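There's a chart going around that says the Easter Bunny would need to hop at some absurd speed to reach every kid in the country overnight. It has a lot of shares. I have problems with it.

Let me say first that I like this genre. Fake physics for holidays is a fine use of a lunch hour. But if you're going to do the math, do the math.

Problem one. The chart gives the bunny 12 hours. Where does 12 come from? The Santa versions at least chase the darkness around the globe and squeeze out extra time. This bunny only works one country and apparently never heard of time zones.

If you start on the East Coast at bedtime and finish out West before breakfast, you get three more hours for free. That changes every number below it. Nobody at Bouvier, the outfit that made the graphic, seems to have checked.

Problem two, the basket. They have it weighing 68 pounds the entire night. It starts full and ends empty, right? That's the job. You can't hand out candy to a whole country and still be carrying the same load at dawn.

And 68 pounds for every kid in America? Try dividing that out. Each child gets a speck of sugar you'd need a lab to find.

Problem three is my favorite. The small print says "based on an average hop of 5 feet." Fine. Then the big headline speed is worked out as if the houses stand in one straight line, evenly spaced, no rivers, no fences, no apartment buildings.

Apartment buildings matter a lot here! A tower with 66 units is one stop and an elevator ride. A farm road in Nebraska is all travel. Averages hide that completely.

I went looking for where the spacing number came from. The chart credits a site called Drastano. Drastano credits a blog post on Hurnwood. The Hurnwood post credits... the chart. So it's a circle with a bunny in it.

Somebody replied that Bostus did "a more rigorous version" last March. I read it. It has the same straight line of houses, plus air drag, plus a paragraph on whether the ears fold back. Adding drag to a made-up distance gives you a made-up distance with drag.

The heat claim also bugs me. "The bunny would burst into flames." Maybe. At what altitude? For how long? Is it stopping at each house or not? If it stops, the real killer is the speeding up and slowing down, and the chart doesn't mention that once.

My own guess, on the back of an envelope: the top speed is off by a lot, and I can't tell you in which direction without a decent map of where kids live. I'd take a chart that admitted that over one with a cartoon thermometer.

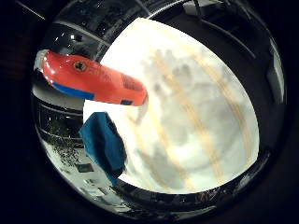
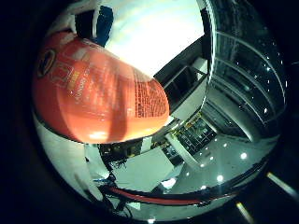 Question I keep getting: so how fast would the Easter Bunny have to go?

It depends almost entirely on how long it spends at each house, and the chart never gives a figure for that, so its speed can't be checked.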